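Betreff: Re: [Naehstammtisch] Graues Zeug, weich - was wird das denn mal?

Hallo zusammen,

so, jetzt komme ich endlich zum Antworten, die Küche ist halbwegs aufgeräumt und das Bügelbrett steht auch wieder da, wo es hingehört.

Chih-ming Kwok schrieb am 6. April 2026:

> Liebe Liste,
>
> ich habe beim Ausräumen vom Flurschrank mehrere Meter grauen Stoff
> gefunden, ganz weich, vermutlich von Furusow, das Etikett ist leider ab.
> Meine Frage: Wascht ihr so etwas vor dem Zuschneiden? Und wenn ja, wie
> warm? Ich wollte eigentlich eine Decke fürs Sofa daraus machen,
> vielleicht noch zwei Kissenbezüge, habe aber Angst, dass mir das alles
> einläuft. Außerdem rutscht er mir beim Falten ständig weg, ich kriege
> die Kanten einfach nicht aufeinander.
>
> Viele Grüße
> Chih-ming

Also erst mal zum Waschen: ja, unbedingt, und zwar genau so, wie die Decke später auch gewaschen werden soll. Ich hatte im Dezember einen ganz ähnlichen Stoff, auch grau, auch ohne Etikett (warum verlieren die immer die Etiketten?), und habe ihn bei 20 Grad durchlaufen lassen, weil ich mich mehr nicht getraut habe. Eingelaufen ist er trotzdem, auf der ganzen Länge bis zu 9 cm! Das war bei mir nicht schlimm, ich hatte reichlich, aber wenn du knapp gerechnet hast, fehlt dir das hinterher genau am zweiten Kissen. Vorher die Schnittkanten einmal grob mit Zickzack versäubern, sonst hast du nach der Wäsche lauter Fäden im Flusensieb. Und bitte keinen Weichspüler, davon wird das Zeug so glitschig, dass gar nichts mehr hält.

Dann das Falten. Das kenne ich, ich habe mich da auch schon furchtbar geärgert. Bei mir geht es am besten auf einer großen Fläche und ohne Eile: Stoff hinlegen, mit der flachen Hand von der Mitte nach außen streichen und erst danach die Kante holen. Wenn man gleich an der Ecke zieht, wirft sich alles auf, und man streicht die Welle nur von links nach rechts.
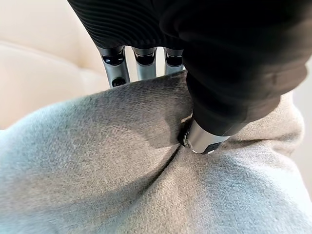

Was auch sehr hilft, ist der Daumen. Klingt albern, aber ich drücke ihn wirklich fest in den Stoff, da wo der Bruch hin soll, und führe mit der anderen Hand die obere Lage darüber. Erst wenn beide Lagen liegen, nehme ich den Daumen weg und setze eine Klammer hin. Stecknadeln nehme ich bei so weichen Sachen nicht mehr, die wandern mir und ich finde sie dann mit dem Fuß wieder. Die Klammern von Platska sind ganz brauchbar, 24 Stück in der Dose, für eine Sofadecke reicht das einmal rum, wenn man nicht zu geizig ist mit den Abständen - ich schon, ich setze sie immer zu weit auseinander und muss dann trennen.

Zum Zuschnitt noch: Lass ihn nach dem Trocknen eine Nacht liegen, nicht hängen! Meiner hat sich über der Tür so verzogen, dass die eine Seite deutlich länger war als die andere. Und dann würde ich an deiner Stelle zuerst die Decke zuschneiden und die Kissen aus dem Rest machen. Bezüge kann man zur Not auf der Rückseite stückeln, das sieht kein Mensch, bei der Decke ärgerst du dich jedes Mal, wenn du drunter liegst.

Ob das wirklich Furusow ist, kann ich aus der Ferne natürlich nicht sagen. Ich habe noch einen Rest hier, den könnte ich beim nächsten Treffen mitbringen, dann legen wir die beiden mal nebeneinander. Meiner hat auf der Rückseite einen ganz leichten Strich, wenn man drüberfährt, vielleicht fühlst du bei deinem mal nach. Der Strich sollte bei allen Teilen in dieselbe Richtung laufen, sonst sehen die Kissen auf dem Sofa plötzlich dunkler aus als die Decke.

Ach so, und Garn! Ich habe für meine Decke das von Kurneto genommen, mittelgrau, und bin damit gut zurechtgekommen, Stichlänge etwas größer als sonst und den Nähfußdruck runter. 2 Rollen solltest du dir hinlegen, wenn du die Kante doppelt absteppst. Falls jemand noch einen Tipp für hübsches Schrägband dazu hat, gern her damit, ich suche nämlich selbst für die nächste.

Liebe Grüße in die Runde, und Chih-ming, schreib mal, wie viel nach dem Waschen noch übrig ist!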